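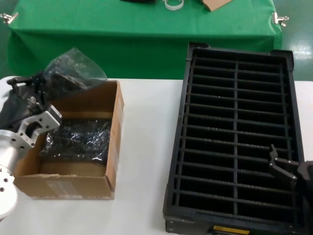 Abb. 3: Arbeitstisch mit geöffnetem Karton (links) und schwarzem Steckmagazin (rechts), dazu die Greifer beider Arme.

4.1 Aufbau der Zelle

Der Versuchsaufbau entstand in der Gemeinschaftswerkstatt Dristberg und wird dort im laufenden Betrieb genutzt. Der Arbeitstisch muss daher nach jeder Versuchsreihe geräumt und vor der nächsten neu eingerichtet werden. Eine feste Einhausung kam unter diesen Bedingungen nicht in Betracht. Die Lage von Karton und Magazin wird zu Beginn jeder Reihe eingemessen und anschließend als unveränderlich angenommen. Die Materialkosten der Zelle ohne die beiden Arme beliefen sich auf knapp 2.000 Euro.

Als Zielbehälter dient ein Kunststoffmagazin mit schmalen, durch Rippen getrennten Steckplätzen. Es liegt mit der Längsseite in Blickrichtung der Kopfkamera, sodass beide Reihen von Steckplätzen erfasst werden (Abb. 3). Der Karton steht im Arbeitsraum des linken Arms. Die Ware verbleibt bis zur Entnahme in der Verpackung, was die Segmentierung erheblich erschwert: Auf zerknitterter Folie entstehen Glanzlichter, die in frühen Reihen wiederholt als Bauteilkanten gewertet wurden. Der von Huenchumán für den Prototyp Kastcombe entwickelte Filter wurde unverändert übernommen.

Der Hintergrund ist mit grünem Tuch abgehängt, das mit Federklammern befestigt wird. Falten im Tuch beeinflussten die Erkennung nicht messbar. Reflexe auf dem ebenfalls grünen Boden mussten hingegen maskiert werden.

4.2 Einsetzen der Karten

Für das Einsetzen wird auf die Handgelenkkamera des rechten Arms umgeschaltet. Bezugselement ist das Slotblech der Grafikkarte, dessen schmale Kante auch bei senkrechter Draufsicht zuverlässig gefunden wird. Die Anschlüsse am Blech - beim verwendeten Kartentyp VGA, HDMI und DVI - liefern zusätzlich die Orientierung um die Hochachse. Die beiden Finger fassen die Karte von den Seiten und führen sie zwischen die Rippen des Magazins. Überschreitet die Kraft am Handgelenk den Schwellenwert länger als 200 Millisekunden, wird der Vorgang abgebrochen und die Karte angehoben.

Der linke Arm kann währenddessen über dem Karton in Bereitschaft bleiben. Antistatikbeutel, die zwischen Karton und Magazin auf dem Tisch abgelegt sind, gelten in der Bahnplanung als weiche Hindernisse und dürfen vom rechten Arm nur oberhalb der Sicherheitshöhe überfahren werden. Die Anordnung beider Arme beim Einsetzen ist in Abb. 4 wiedergegeben.

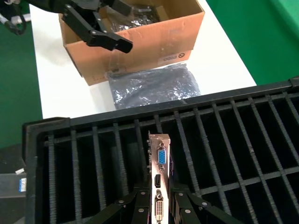
4.3 Versuchsreihen und Abbrüche

Im Februar wurden insgesamt 1.366 Einsetzvorgänge protokolliert. In 49 Fällen löste die Kraftüberwachung aus. Die Mehrzahl dieser Abbrüche trat in unmittelbarer Nähe der Querstege auf, wo das Slotblech bei leichter Schrägstellung mit der Unterkante aufsetzt. Eine Korrektur des Anstellwinkels nach dem Verfahren von Maldonado und Levine ist in der Steuerung vorgesehen, war in den hier ausgewerteten Reihen jedoch deaktiviert. Vorgänge, bei denen bereits die Entnahme aus dem Beutel scheiterte, sind in der genannten Gesamtzahl nicht enthalten und werden in Abschnitt 5 gesondert behandelt.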